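Towel Care and Folding: Frequently Asked Questions
Stiver Linens Help Center
Last updated Monday, March 4, 2019

Should I wash new towels before using them?
Yes. New terry has a finish on it that keeps it looking smooth on the shelf, and that finish slows down how well the towel takes up water. One warm wash with half your normal detergent is enough for most towels. Wash dark colors on their own the first two times.

What do the numbers on the label mean?
They are the weight of the cloth in grams per square meter. Our everyday Grokero towels are lighter and dry quickly on a bar. The Kirinen bath towels are 700 and take longer to dry, so give them a bar each if you have the space.

Why does my towel feel stiff?
Usually there is detergent left in it. Cut the dose in half for the next few loads and run an extra rinse. Drying on a line also leaves loops flat and stiff. Shake the towel hard before you hang it and again when you take it down.

Can I use fabric softener?
We don't recommend it. Softener coats the loops, and a coated towel pushes water around instead of soaking it up. If you have already been using it, leave it out from now on. It will take several washes to clear.

A loop has pulled out. Is the towel ruined?
No. Cut the loop off level with the rest of the pile using small scissors. Don't pull it. Terry loops are held in by the weave, and a single cut loop will not run the way a snag in a sweater does.

What is the flat stripe near the end of the towel?
It is a woven band with no loops in it, sometimes called a dobby border. It gives the end of the towel some structure. It also shrinks at a different rate from the terry on either side, and that is why older towels can look pinched there. Tug the band sideways while the towel is still damp and it will dry closer to its original width.

How do I start folding a towel that has come out of the dryer in a bundle?
Put it down on a clear, flat surface and look for the woven band. The band runs across the towel close to an end, so it leads you to two corners. Take one corner in each hand, lift, and give the towel a single shake. Most of the twists drop out. Lay it down again and smooth from the middle toward the edges.

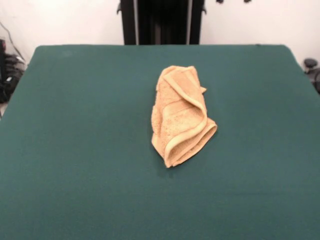
Terry towel before folding. The band shows as a lighter, shinier stripe along the curled side.

If you can't find the band, pick up any corner and let the towel hang. Run your other hand along the hem until you reach the next corner. This takes a little longer but works on washcloths and on towels that have no band.

Which fold do you use?
For bath towels we fold in thirds the long way, then in half, then in half again. The long edges end up inside and the rounded fold faces the front of the shelf. Hand towels get the same treatment without the last fold. If your shelf is narrow, roll them — rolled towels also fit better in a basket.

Do I need a special table?
Any flat surface that is wider than the towel will do. A cloth cover helps, as towels slide on a bare, polished top. A bed works too, though a soft mattress makes it harder to get the edges straight.

How long can I leave towels in the dryer?
Take them out when the cycle ends if you can. Creases in terry are easy to shake out, but a towel that is still slightly damp in the middle will start to smell if it sits in a heap. Check the thickest part, usually the hems, before you put anything away.

My towels smell musty even when clean. What should I do?
Wash them on the hottest setting the label allows with a cup of white vinegar and no detergent. Then wash again as normal and dry all the way. Never mix vinegar with bleach.

Can I bleach colored towels?
No. Chlorine bleach will take the color out of everything in the Grokero and Kirinen lines except white. Some face creams and acne treatments do the same thing — pale orange or pink spots are the usual sign. We can't replace towels for bleach damage.

When will the Mizuno bath sheets be back?
We expect them in April, in all the current colors. The size and the care instructions are staying the same.

Can I return a towel I have washed?
Washed towels can be returned only if there is a fault, such as a hem coming undone. Keep the label and send us a picture of the fault with your order number.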